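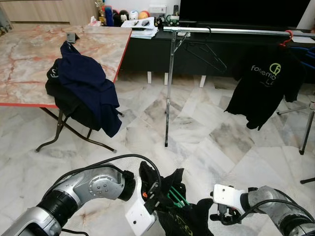
Figure 2. Two robot arms over a floor of polished marble tiles.

One reviewer of an earlier draft objected that paid add-on packs in sandbox games are "just costumes," and that a study of how long players keep using them is a study of boredom. We take the objection seriously, and part of our data supports it. The publisher of Bretura told players in its September store notes that themed packs "extend the life of a world." We wanted to know whether any pattern in play could be read that way.

5.2 Pack use after purchase

We followed 16 packs sold in the Bretura store and drew on play logs from nearly 2000 accounts whose owners agreed to share them. A pack counted as in use if at least one of its skins or textures was loaded during a session. This is a generous measure. A player who forgot to switch a skin off would be counted the same as one who built a whole town with the new blocks, and the logs give us no way to tell them apart.

Even so, use fell quickly. Most accounts stopped loading a new pack within 2 weeks of buying it. The packs tied to the Fetitz films did no better than packs with no license behind them, although they cost more and were given the top spot in the store. Kadrić, a plain set of stone and timber textures, was still being loaded at the end of the logging period by a larger share of its buyers than any other pack. We would not make too much of this. Its buyers were older accounts with more saved worlds, and such players may stick with anything they pay for.

The soundtrack packs are harder to judge. Aleck, the only one sold without skins, runs in the background once it is turned on, so its long use may mean that players liked it or that they had the volume down. Earlier work has treated sessions of this kind as evidence of engagement. We see no good grounds for that and left them out of the main comparison. Putting them back in changes the order of only 5 packs.

The logs were last pulled on 11/12/2025. Refunds made after that date are not included.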